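Home | Threads | Small Spaces | Archive

Making up the bed in the small room

Posted in: Household / Bedrooms
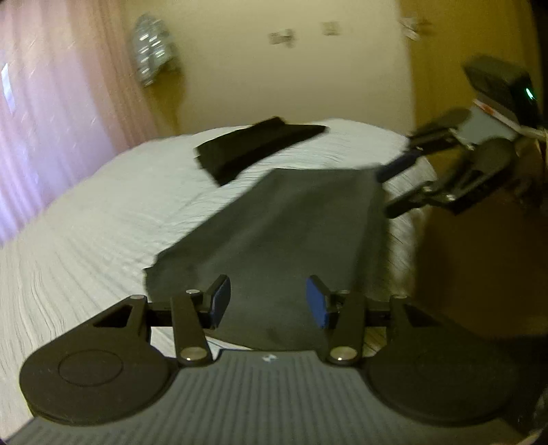 The bed in the small room, Thursday's job.

1/ Guest room day. My sister-in-law gets in on the late bus from Ekgate and stays through the weekend. The room is small and the bed takes up most of the argument about what else can go in there.

2/ I bought the mattress in March from Costigan, the discount place by the feed store. It cost $188 with delivery. The delivery guys left it in the hall and I walked it in by myself, one corner at a time. Would not do that again.

3/ Order I use for a bed in a tight room: far side first, near side last. If you start with the near side you end up crawling over what you just smoothed out.

4/ Fitted sheet goes on by opposite corners. Head corner on the wall side, then the foot corner diagonal from it, then the other two. Check which side of the sheet is the long one before you start. I put a dot of laundry marker on the tag corner of all of ours.

5/ Sheets are Fesier, the plain cotton ones. They shrank a little in the first wash and now they fit tighter than they did new. No complaints so far. I don't iron them. I pull them out of the dryer early and let the bed do the rest.

6/ Top sheet: wrong side up, so the nice side shows when you fold it back over the blanket. Leave enough to fold down about a hand's length. Tuck the foot, leave the sides loose. Tall guests kick everything out anyway.

7/ Someone asked about the blanket from the last thread. It's a Flirnis, bought secondhand for $19. It has been through the wash on cold maybe a dozen times and still looks fine. Hang it over two lines if you can, one line leaves a crease down the middle.

8/ Pillows: two per guest, one firm and one soft, and they can fight it out. Cases get changed even if the last person only stayed a night.

9/ Time for the whole room, with sheets already clean and folded: 40 minutes. The bed itself was 17 of that. The rest was dusting, the window, and finding somewhere to put the fan.

10/ Still to do – a hook on the back of the door, and a lamp a person can switch off without getting up. I have looked at clip-on ones but haven't picked. If you have one that stays put on a thin shelf, tell me which.

11/ Next thread is the hall closet. It's going to take more than one day.

Tags: bedding, guest room, small rooms, laundry

Contact | © 2024 | Back to top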